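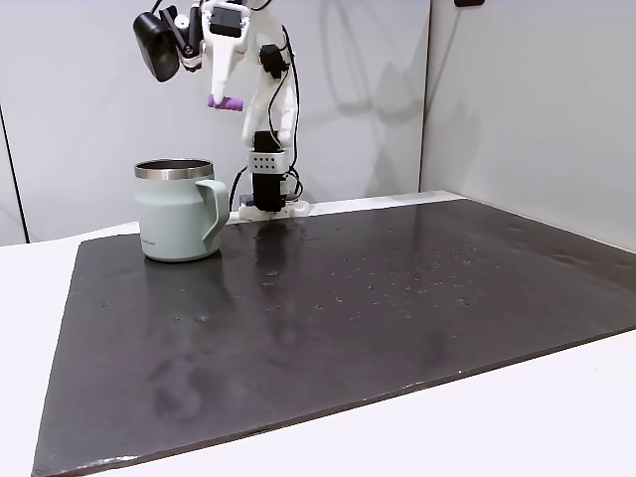
Does a small tabletop arm need written rules if it can barely lift a coffee mug? The same ones a big arm needs, only shorter, and taped where people will read them.

I've been asked to post ours. We run tabletop arms at Plurneck, mostly picking things up and setting them down again. It's a glamorous life. Rules follow, with grumbling.

Rule 1. Know where the stop is before you know anything else. If you have to look for it, you don't get to press start. We had a new hire recite the whole safety sheet and then point at the power button for the monitor.

Rule 2. The base gets checked every morning by hand. Grab it, try to wiggle it. If it wiggles, you're done until it doesn't. "It only wiggles a little" has been said to me and I didn't enjoy it.

Rule 3. Cables. Move the arm through its full reach, slowly, and watch the slack the whole way. A cable that is fine in the parked position tells you about the parked position.

Our arm has black cables looping down its back, and I've spent more of my life looking at that loop than at any sunset.

Rule 4. One change at a time. New fingertip pads OR new speed setting OR new object. The log entry for the time we did all of them together reads, in full, "unclear."

On pads: ours are purple and rubbery and they get wiped before every run. Write down when you swap one. A grip setting tuned on an old pad belongs to the old pad.

Rule 5. Hands out of reach while motors are on. Yes, even for nudging the mug. Especially for nudging the mug. Pause, nudge, step back, resume. I timed the excuses and they take longer than the pause.

Rule 6. Wipe the work surface between runs. Drops and specks on a dark glossy board glint, and the camera on the wrist has opinions about glints. A clean board is the cheapest upgrade you'll ever get approved.

I'm aware that our own board could use a cloth. I wrote the rule, I can be haunted by it.

Rule 7. Object first, settings second. A steel-rimmed camp mug with the handle toward the arm is a different job from the same mug with the handle away. Write down which way it faced. "Mug" is not a test condition.

Someone at Cemivano sent us their version of this list. It's 56 pages and has a glossary. I looked up "mug." It said "see Vessel."

Ours is 2 pages, one if you skip my remarks, and people do.

Rule 8. Every run gets a number and no run gets deleted, including the embarrassing ones. We're up to 3847. The embarrassing ones get read the most, so at least I have an audience.

Rule 9. After 300 runs, stop and go over every screw, pad and connector, even when everything is going well — that's when people forget.

Rule 10 is blank. We leave it for whatever happens in April.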